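July, bench notes, bottles and trays

09:40. Started on the second box of bottles for the Giltilley display. The first box went through last week and is on the shelf by the door with its label on. The second is the mixed one: clear, green and the solid coloured plastic ones, some with caps and some without. Anything without a cap goes back in the box for now. Tokano are supposed to be sending spare caps but I wouldn't plan round it.

Wiped the grey table before starting. The old tape marks came off with the orange cleaner, apart from one near the corner that has been there since the Histia job and will probably outlive us. Put a white tray out on the left.

10:15. Weighed the bottles for the sheet. The scale was reading 4 g with nothing on it, so zeroed it and did the first few again. It drifts when the window is open. Closed the window, warm in here now.

Went over the label question again. The display brief asks for bottles "with branding clear from the front". That is fine for the ones with a paper sleeve, where the name goes right round. It is less fine for anything printed straight on to the plastic in white, where the lettering follows the curve and you lose half of it as soon as the bottle turns. Under the strip light the shiny ones are worse still. The glare sits on the shoulder and wipes out whatever is printed there.

11:05. Tried the desk lamp in place of the strip light, pointed at the wall so it bounces. Better on the clear bottles. On the red plastic it just moves the highlight along. Tried a sheet of tracing paper over the lamp and that was better again, but it needs a proper holder. Masking tape let go after ten minutes. Must ask whether the Gál frame is still in the store, it had clips on it.

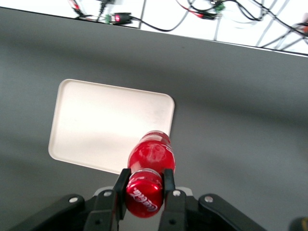 The caps turn out to be the easier thing to read. The Coca-Cola one has the script printed in white diagonally across the top, and a cap is flat enough that the name holds together where the side of the bottle doesn't. If Giltilley will accept a few of them shown cap forwards, that gets us round the glare for the printed ones. I would put those on the lower shelf, tilted, so people look down on to the caps. Have written this up as option B.

White tray against red works well. The edge of the bottle is sharp and you don't have to hunt for it. On the bare grey table the red is still all right but the green ones go dull and the clear ones nearly vanish. So, white backing for the whole lower shelf, and leave the upper shelf grey as drawn.

12:30. Lunch. Cables on the floor past the far side of the table still want tidying. Nearly went over one carrying the scale back. There is a bag of cable ties in the second drawer and it would take five minutes.

13:20. Did option B properly with cardboard wedges. Cut them too steep the first time and the bottles slid down on to their caps. Second set shallower, with a strip of the rubber matting glued along the bottom edge, and those hold. The glue needs overnight before I trust it. Wedges are drying on the windowsill, please leave them there.

Checked the order with Tokano. The quote says 500 caps, the delivery note says 4,000, and I think the note belongs to somebody else's job. Rang and left a message. Until they ring back, don't open the carton. It is under the bench with a cross on the lid.

14:45. Stock sheet total is now 3,908 pieces across everything, caps and sleeves included. It agrees with the sheet in the office for the first time this month. The old sheet had the sleeves in twice.

15:30. Cleared down. Bottles back in the box upright, caps on, dividers in. Tray washed and left to dry on the rack.

To do:
Find the Gál frame, check the clips
Matting, one more strip — the roll is nearly finished
Send option B to Giltilley with the wedge angle
Tie up the cables
Chase Tokano about the carton

Lamp bulb is flickering slightly. Spare is in the tin with the fuses.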